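How Does a Pearl Get Made?

Most gems are dug out of the ground, but a pearl grows inside a living animal! Oysters and mussels can both make them.

It starts when something tiny, like a little parasite, gets stuck inside the shell. The oyster can't pick it out (no fingers!), so it covers it with a smooth, shiny layer called nacre. You say it NAY-ker. Then it adds another layer, and another, and another!

Growing a pearl big enough for a necklace often takes two to four years.
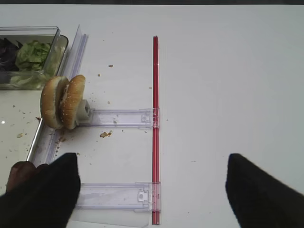
Pearls aren't always white, either. They can be pink, gold, green or almost black, and plenty of them come out lumpy. Those wobbly ones are called baroque pearls, and jewelers love them because no two match!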